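Early Childhood Materials and Play
Handout for Unit 4: Cups, and why I keep going on about them
Instructor: Sum-yee Hsueh
Last revised 2024-05-01

Before you read any further, go find a cup. Any plastic one will do, or paper if you're at work. I'd like you to have it in front of you while you read, and I'd like you to fiddle with it. People who fiddle ask better questions in section, and I've been teaching this unit long enough to stand by that.

Last time we finished up blocks and talked about the difference between open materials and closed ones. A shape sorter is pretty closed: the star goes in the star hole and then you're done. A cup sits way over at the other end. You can fill it, dump it, stack it, hide a raisin under it, wear it on your nose, yell into it. My own kid carried one around for most of a summer and got very upset if anybody tried to put juice in it.

What I want from this unit is for you to be able to set out a small group of cups for a child and know what you're inviting when you do. The setup is most of the teaching. I know that sounds like I'm trying to get out of work, but wait until you've tried it!

Reading for this unit

The Hundmont packet, the chapter on containers and lids (skip the part on bath toys, we'll get there in June). Also the short Yu piece on lining up, which some of you already read for the observation assignment. If you only have time for one, read Yu.

How many, and which ones

I start with three. Two cups make a comparison and not much else, and with a big pile most toddlers go straight to knocking things over (fine, but a different lesson). With three you get a middle. The idea of "between" is hard to teach with words and very easy to teach with a middle cup that's a different color from its neighbors.

Keep everything the same except the color. Same kind of cup, close to the same size, no cartoon characters, no handles. If one has a handle, the handle will be the only thing anyone cares about. I'm fond of the plain picnic kind with slightly sloping sides. The slope helps with nesting later on, and it gives you "wide" and "narrow" in a single object, top and bottom.

For colors, pick ones a child can tell apart at a glance, but please don't worry if they aren't the bold primaries from the catalog. Softer colors lead to good arguments. I've heard a four-year-old defend "baby green" against all comers.

Where they go

Clear the play surface of anything that competes. A pale plain table is great, and so is a pale plain wall. I know we all love our bulletin boards, but a row of cups in front of a bulletin board disappears. Push the row back a bit so there's open table between the cups and the child – that open space is where the playing happens, and if you fill it up with stuff you've made the decision for them.

Set them close together, rims up. Close together says "these are a group" without you having to say it. Rims up says "something could go in here." Turned over, the same cups say "something could be under here," and you'll get a guessing game every time. Neither one is better, but decide on purpose.

Pink, green and blue, in a row toward the back of the table, rims up: 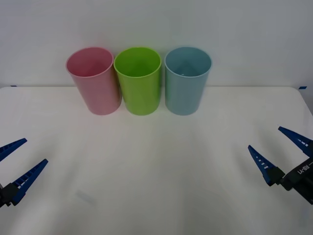
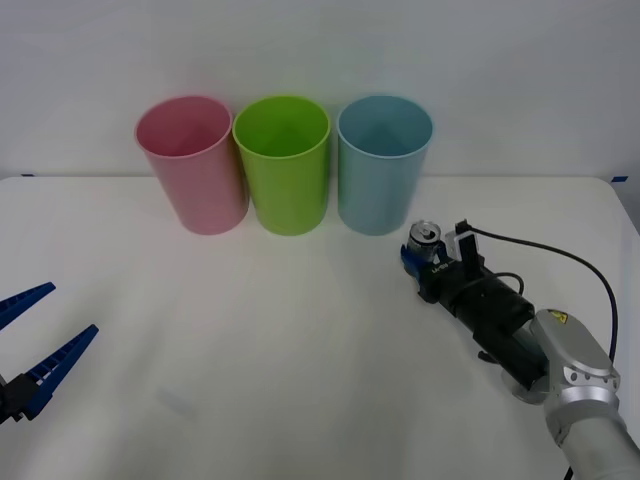
Now, what to say. As little as you can stand! New teachers (me included, once) want to narrate. "Look at the pink one! Can you find the blue one? What color is this?" That's a quiz, and kids know a quiz when they hear one. Try sitting down, looking at the cups with interest, and counting to ten in your head. If you really have to talk, say something true and short, like "I see the green one next to the pink one." Then close your mouth again.

Things you might see

Moving the middle cup. This is the one I watch for. A child takes the middle one out, and now there's a gap, and lots of kids will stop and look at the gap. Some put the cup back exactly where it was. Some slide the others together. Write down which.

Nesting. Usually comes fast. When cups are the same size, whichever one is on top sticks out, and a child who has only had the graduated nesting kind may try swapping the order to "fix" it. Let them. It's a lovely problem.

Towers. Rim to rim and base to base is much steadier than people expect, and a child who discovers it will want to show you five hundred times.

Transporting. The cup leaves the table and doesn't come back. Note where it went.

Nothing. The child looks, and walks off. That counts as an observation too, so write it down and try again another day.

A word on buying things

Every year someone asks me if they need a proper set. You don't. The Purnetti cups in the supply closet are fine, the Brornurow ones are fine too but a little slippery when wet, and the grocery store has perfectly good ones next to the paper plates. Do check the rim with your finger before you hand any cup to a child. You want it rolled or smooth. If you feel a seam or a sharp spot, out it goes. A cracked cup goes in the trash the same day, no matter how much somebody loves it.

Wash them between groups. I shouldn't have to write that down, but I've seen your paintbrushes.

For next class

Do one setup with one child, or with a patient adult if you can't borrow a child. Three cups, plain surface, 60 seconds of you saying nothing at all, then keep watching for as long as they stay interested. Make a quick sketch of where the cups started and another of where they ended up. Stick figures and circles are fine, and you can label the colors with a letter.

Then write me a page on what happened in between. I want verbs. "She enjoyed the cups" tells me nothing, and "she pushed the blue one to the corner and patted it" tells me a lot. If you were tempted to step in, tell me when, and what you were about to say.

Bring your sketches to class, not only the write-up, as we'll be spreading them out on the floor and sorting them. And bring your cup back if you took one from the closet. We're down to the odd ones and the lid that doesn't fit anything.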